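双臂灵巧手仿真数据和真机数据混训，比例到底怎么定？

发帖：Matumham_lab　楼主
发表于 2022年2月15日

组里最近在做双臂灵巧手的模仿学习，任务是厨房桌面上的取放，把番茄从砧板上拿起来，放到编织篮里。真机遥操作数据一共184条，采得很慢，一个下午顺利的话也就二十来条。仿真里用同一套遥操作流程采了500条，场景是自己搭的，纹理和光照做了随机化。

目前的结果：只用真机数据训练，抓取阶段还可以，放置阶段经常偏。加上全部仿真数据一起训，放置好了一些，抓取反而变差，手指合拢的时机总是偏早。我怀疑是仿真数据占比太高，策略学到了仿真里的接触特性。

仿真里头部视角的画面是这样的，输入网络之前上下补黑边，补成正方形： 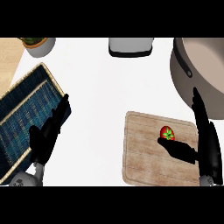

图1　仿真环境头部视角，右手手指到达番茄旁边

两只手都是多指的，动作空间用的是末端位姿加手指关节角，没有做降维。策略是行为克隆，带动作分块。想问一下做过混训的各位，采样权重一般怎么设？按数据量自然混合，还是强制一半一半？

——
2楼　Sơn Tôn

先说结论，我们这边一半一半比自然混合好，但是差距没有论文里写的那么大。

你这个现象更像是接触参数没有对齐。番茄这种圆的东西，仿真里摩擦给大了，手指贴上去稍微一夹就起来了，遥操作的人很快就会养成这个习惯，采出来的数据全是轻轻一碰就合拢。真机上同样的动作，番茄会滚。你可以把仿真里的摩擦系数调低一档，重新采几十条看看，不用急着动比例。

——
3楼　Oanh Lã

不太同意楼上。我们试过把摩擦调到跟真机基本一致，合拢偏早的问题还在。后来查出来是时间戳的事。仿真里图像和关节状态是同一步出来的，没有延迟，真机的相机有延迟，我们那套测下来大概是两三帧。混在一起训，策略看到的“手指到位”对应的是两个不同的时刻。

做法很简单，在仿真数据里把图像往后错几帧，模拟真机延迟。错开以后合拢偏早基本消失了，比例反而没那么敏感。

——
4楼　Matumham_lab　楼主

回2楼：摩擦系数我用的是仿真器默认值，没有标定过，这个确实该查。

回3楼：延迟没有处理。真机那边图像和关节是两个线程写的，保存的时候按最近时间戳对齐，但是没有扣掉相机本身的延迟。你们是固定错帧还是随机错帧？

——
5楼　Oanh Lã

随机，每条轨迹采一个值，轨迹内部不变。每一帧都随机的话动作会抖，我们试过，效果不好。

——
6楼　Vy Ninh

问一个比较基础的问题，补黑边对结果有没有影响？我看图里上下两条黑的占了不少面积，上面的盆栽和灰色盒子也只露出来一部分。如果真机画面是裁成正方形的，仿真画面是补边的，那网络一眼就能分出来是哪个域，等于给了它一个域标签。

——
7楼　Matumham_lab　楼主

真机也补边，相机宽高比跟仿真设成一样的，预处理用同一个函数。不过你提醒得对，我去确认了一下，真机有一批早期数据（七月采的，还没统一预处理）是直接拉伸的，一共7条。量很小，先剔掉再训一遍。

——
8楼　Sơn Tôn

7条不会有多大影响。

3楼说的延迟我认可是一个因素，但是说比例不敏感，我保留意见。你们任务是什么？如果是单臂夹爪，接触过程短，延迟修好了当然就够了。多指手从碰到物体到抓稳，中间有好几个阶段，仿真和真机的差别不会只体现在时间上。

——
9楼　Oanh Lã

双臂，一边三指手一边夹爪，任务是拿杯子放托盘。杯子比番茄好抓，这点我承认。

——
10楼　Duyên Hoàng

说一下我们的数字，供参考。任务是抓蔬菜放进锅里，真机275条，仿真的量比真机大很多。固定验证场景，每个配置跑同样的次数，初始位置提前标好。

自然混合最差，跟纯真机差不多。真机权重提到一半，明显变好。再往上提到七成，跟一半没有区别，在误差范围里。

另外有一点，验证损失完全不能看。我们损失最低的那个检查点，上真机是倒数第二。所以楼主如果是看损失判断混训变差，建议重新评估。

——
11楼　Matumham_lab　楼主

不是看损失，是真机实测，不过每个配置测的次数不多，初始位置也是人手摆的，没有做标记。这样看我之前“抓取变差”的结论可能都不太稳。

你们是从头混训，还是先仿真预训练再用真机微调？

——
12楼　Duyên Hoàng

两种都做了。先预训练再微调，前期收敛快，最后成绩跟混训差不多，但是对微调步数很敏感，步数多了，仿真里带来的位置泛化就没了。我们现在默认混训，省得调。

——
13楼　Oanh Tăng

补充一个角度。楼主的场景里，篮子在左，砧板在右，锅又在砧板后面，右手外侧几根手指离锅壁很近，至少从这个视角看是叠在一起的。这种布局下人遥操作会下意识地绕开锅，仿真里有没有开手和锅的碰撞？如果没开，采集的人看到穿模也不会管，轨迹分布就跟真机不一样了。

还有，番茄要从右边送到左边的篮子，你们是右手直接放，还是中间交接给左手？

——
14楼　Matumham_lab　楼主

碰撞开了，锅是固定物体，用的是凸分解，精度一般。

右手直接放，左手负责扶住篮子边。左手在前半段基本不动，停在篮子右侧上方等着。这部分数据冗余很大，我在考虑给左手的静止段降采样。

——
15楼　Vy Ninh

降采样要小心，动作分块的情况下抽掉静止帧，分块长度对应的实际时间就变了。可以改成给损失加权，静止段权重调低，帧不要动。

——
16楼　Sơn Tôn

同意楼上。

顺便问一下，有没有人用过 Jika 那套双臂的公开仿真资产？桌面物体挺全的，就是不知道碰撞体质量怎么样。

——
17楼　Duyên Hoàng

用过，容器类的要自己重做，篮子和碗默认的碰撞体是封口的，东西放不进去。刀板、瓶子之类可以直接用。

——
18楼　Matumham_lab　楼主

这几天补了几组，先报一下结果。都没有重新采数据，只动了预处理和采样权重。初始位置这次用胶带标了四个点，每个点轮流测。

第一组，剔掉拉伸的那批，自然混合：跟原来一样，看不出变化。8楼说对了。

第二组，剔掉以后真机权重一半：放置阶段跟原来持平，抓取好一些，合拢偏早还有，出现得少了。

第三组，在第二组基础上给仿真图像加随机错帧：合拢偏早几乎见不到了，但是多了一个新问题，手指到番茄旁边会停一下再合，有时候停得比较久，要等番茄在画面里稍微动了才继续。

摩擦标定还没做，真机那边得等手修好，右手拇指的腱绳松了。

——
19楼　Oanh Lã

停顿这个我们也有过，多半是错帧范围给大了。先实测一下真机延迟，拿屏幕显示毫秒计时，用相机拍屏幕，跟系统时间对一下就知道了，范围按实测值上下浮动一帧就够。

——
20楼　Sơn Tôn

停顿也可能是遥操作的人自己就停。回放几条真机数据看看，多指手采集的时候很多人会在合拢前犹豫，原来被仿真数据盖住了，权重提到一半就露出来了。

——
21楼　Matumham_lab　楼主

刚回放了二十条真机的，确实有停顿，长短不一，换了采集员以后更明显。两边都查，延迟明天测，测完在这层下面更新。

浏览 275　回复 20　收藏 7　分享
联系我们　版权归发帖人所有，转载请注明出处　返回顶部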